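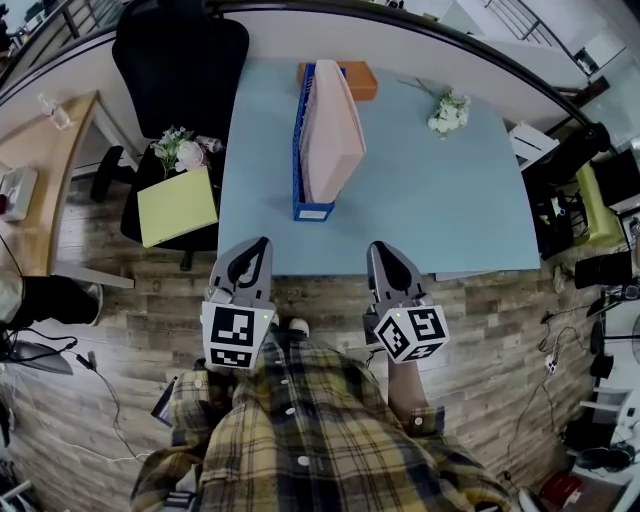 At the light blue table, a gripper in each hand.

DRENDSIDE, 9/17/18

The inland port at Drendside opened its fuel berth to visitors for one morning, and over 40 of us walked round in two groups.
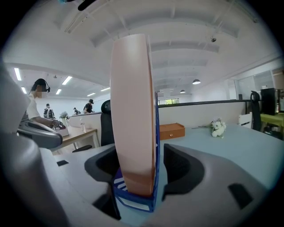 Drendside, JanuaryA second visit followed, this time to see the bunker barge that Quintero runs from the lower quay. It carries its fuel in tank containers, lifted on by the port's own crane. Visitors were allowed on the main deck but kept out of the pump room. The crew went through the hose connection step by step, then the emergency release. Barges up to 140 metres can come alongside, and the berth has 2 mooring points for smaller craft.

Nindlow, the port operator, wants to add methanol at the same berth. Its staff said the pipework would need new seals and the fire plan would have to be rewritten. Rikero is doing the design work, which should take 6 months.
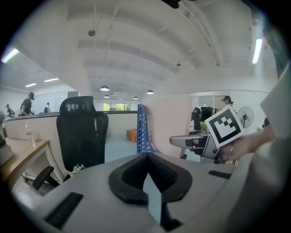 The local fire service has yet to see the drawings. Questions from the group were mostly about noise at night and lorry traffic on the quay road. Parking is at the north gate, and safety boots are lent out at reception.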